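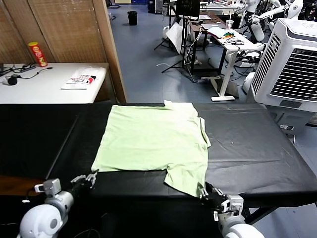 Light green T-shirt on the folding table, open day at Ballow in Civska, Jul 17, 2018.

I went to the open day at Ballow mainly for one reason: I sell clothes in a small shop, and my shelves never look as I want them. The program promised an afternoon on folding and packing of soft goods. This is a subject which most people find boring, so I expected to be almost alone. I was wrong, and for the first part I had to stand behind a tall man and listen more than look.

To find the building is not easy. From the station in Civska you take bus 39 and get off at the stop Wiegand, then you walk 600 meters along a road with no sidewalk. The entrance is at the back. I arrived with dust on my shoes and was given a paper badge and a glass of very sweet tea.

The hosts began with fabric. They explained that a T-shirt is harder to fold than a dress shirt, as it has no collar stand and no buttons to hold its shape. The cotton moves when you do not ask it to. First you must make it flat, and this takes longer than the fold itself. I noticed in my own shop that I always hurry with this step and then try to correct it at the end, when there are already several layers on each other.

The light green T-shirt was a good lesson for me. It had the shape of a rectangle, more or less, but the top edge was bunched into a small raised fold and one side lay in a loose flap. In a pile, such a fold makes the next shirt sit crooked, and the one after it still more. The table had a black cover, and on black you see the outline of a pale shirt very clearly. I use a white counter at home, so this I will change. The cover had wrinkles too, and I asked if they disturb the work. The answer was that a smooth surface is better, but it should not be slippery.

In the break we could touch samples of knitted cotton from Bindari, light and heavy. The heavy one stays where you put it. The light one has a soft edge that rolls up again - I know this problem from summer stock, and I was glad to hear that it is not only my hands. One of the hosts said to turn the sleeves in before anything else and to pass the palm over them once, slowly, from the middle to the outside. Many short strokes only push the fabric into new creases.

After the tea we came back to the same question, how good a fold must be. There is a difference between a fold for the shelf and a fold for the bag. On the shelf the customer sees the front edge, so this one must be straight. A corner that stands up at the shoulder, with creases across the middle, is acceptable for a bag but I would not put it on top of a pile. 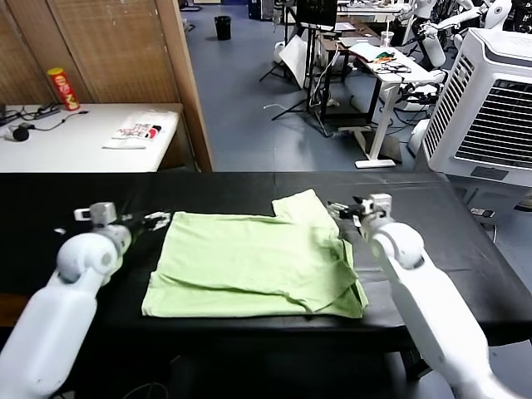
Tariq Rana did not agree with me on this point, and wrote after he had read my first draft that a customer opens every shirt anyway, so a perfect edge lives for five minutes. He would spend the time on sorting by size. I think he has a larger shop than me and less patience.

We did not have time for the part about boxes, which I regret. The entrance cost 475 including the tea, and for this price I would have liked a printed sheet with the steps. They plan a second afternoon in December, with knitwear and towels. I have written my name on the list and I will bring my own sweater, the gray one, which until now I could never fold so that it fits the drawer.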